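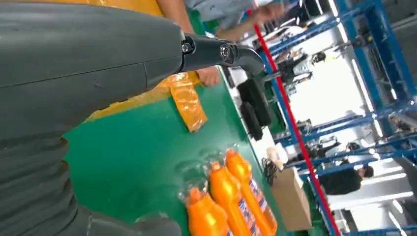
The Divstead Bench Handling set records people teaching a robot arm to handle packaged goods by remote control. It was gathered at the Drastudthorpe site and is released for research into learning from demonstration. Goods of the kind handled at the site were used in preference to test blocks, and film wrapping was kept on. The orange bottles on the green bench carry clear film that catches the light at the caps, and the crinkled package near the gripper bracket has a similar shine. Users who train on colour alone should expect such highlights to affect their results.

Version and date

First public release, 1 July 2018. Recording began in January of the same year.

Contents

The set holds 2652 demonstrations. Of these, 978 were led by hand, with the operator holding the arm and moving it through the task. The remainder were driven by remote control from a station beside the bench. Each demonstration is stored in its own folder with the following:

wrist video, in colour
joint positions and gripper opening, in a plain text table
a task sheet giving the task name and the method of control
an outcome note, written by the operator directly after the attempt

The video and the table share one clock. Where the two differ in length, the shorter should be used.

Tasks

There are four tasks: pick up, set down, turn upright and pass to a person. The last involves a second person at the bench, and hands and forearms are therefore often within view of the wrist camera. They have been left in the recordings. A model intended for use near people should be tested separately for that purpose. This set does not provide evidence of safe operation.

How the demonstrations were made

Operators were given a short period of practice before recording. They were asked to work at a comfortable speed and to complete the task in any way they judged sensible. No fixed path was laid down. As a result, two demonstrations of the same task may differ considerably in approach, grip and length.

Remote control was carried out with Stan, the site's control program. Hand-led demonstrations were recorded with the same program in its passive setting. Labels were then checked in Flavia, a viewing tool supplied in the tools folder.

Failed attempts

A total of 112 demonstrations are marked as failed. They are kept in the main folders and can be left out by means of the outcome note. An attempt was marked as failed if the item was dropped, or if the operator stopped before the end of the task.

Known limits

The wrist camera turns with the arm, and the bench may appear at a steep angle. No correction has been applied.
Print on labels is frequently too small or too slanted to read. The set is unsuitable for work on reading text.
Lighting was that of the working building and was not controlled.
Force at the gripper was not measured.

Permitted use

The set may be used for research and teaching. It may not be used to identify any person or to assess the work of any member of staff. Copies passed to others must include this file unchanged.

Reporting errors

Errors should be reported through the issues page of the Divstead repository, quoting the folder name and the time within the recording. Corrections are listed in the changes file.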